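Kitchen Corner: chopsticks, again

Quick one this week, running behind on everything. The Zamollow sale is on 7 Jun 2020 and I still have a box of stuff to price, so forgive the typos.

Several of you wrote in after the drawer piece asking what to do with the long things. Chopsticks, skewers, the odd spoon that fits nowhere. My answer is get them out of the drawer. All of them. Stand them up in a holder on the table, look at what you've got, then decide. Takes 15 minutes if you don't stop for coffee.

What I do:

Everything out first. Wash the holder, bottom too, thats where the gunk sits.

Match the chopsticks by length. Odd ones go in the garden for seedlings.

Metal skewers in the middle, wood round the outside. Keeps the points away from your fingers.

Bent or curved sticks, keep if you use them. If they've been in there since November untouched, out.

Spoons only if there's room. There is never room.

Table in the middle of the sort, kitchen behind: 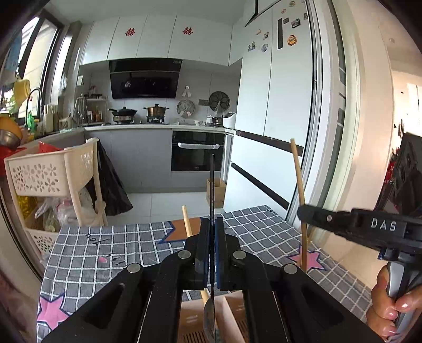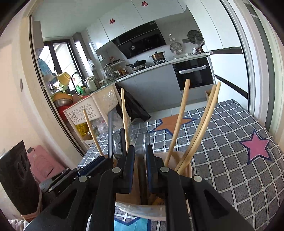 On holders. The Jamholm one is back in stock, 5 dollars, fine for a small household but it tips if you load it with steel. Bartoš makes a heavier one, wider at the base, and I like it alot better. Wouldn't bother with the lidded kind. Wood wants air.

Dry everything overnight before it goes back in. Standing up, not in a heap on the towel.

Next time: jar lids. Send me your worst. Also still looking for a spare Zerow rack, any color, if anybody has one going.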